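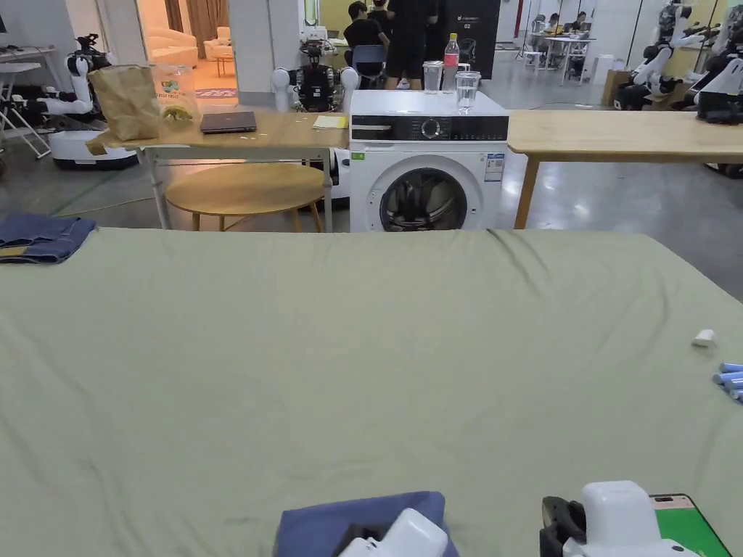
Shared laundry room opens to Stenura tenants

Residents of the Stenura flats have a laundry room again, more than a year after the old one was shut because of a leaking pipe.

The new room is on the ground floor of the east block, next to the bicycle store. It opened at the start of March and can be used by tenants in all 48 flats. There is a front-loading washing machine, a table for laptops and shopping, and a large folding table covered with a green sheet, where people can sort and fold clothes before taking them upstairs.

The work cost £4,000, paid for from the building's repairs budget. Most of that went on new pipework and a floor drain. The walls were replastered by Đorđević, a local firm which also repaired the stairwell last winter.

Shiuli Seneviratne, who has lived in the east block for 7 years, said the folding table was the part she had asked for.

"In the old room you had to pile everything on top of the machine," she said. "Jeans take up a lot of space. If you can lay them out flat straight away you don't need to iron them."

She said she had been going to the launderette on Mavon Street while the room was closed, and that the walk back with a full bag was hard going in bad weather.

Washes are booked on a paper sheet by the door. Each slot lasts two hours, and the last one starts at 8pm so that the machine is not running late at night. Tenants bring their own detergent. Clothes left on the folding table overnight will be moved to a shelf in the corridor.

The managing agent, Sketa, said 767 washes were recorded in the old room during its last full year. It expects fewer this time, as several tenants have bought their own machines since the closure.

A tumble dryer is not included for now. Sketa said the wiring in the east block would need to be checked first, and that tenants would be told the result by letter. The drying lines in the rear yard remain open to everyone.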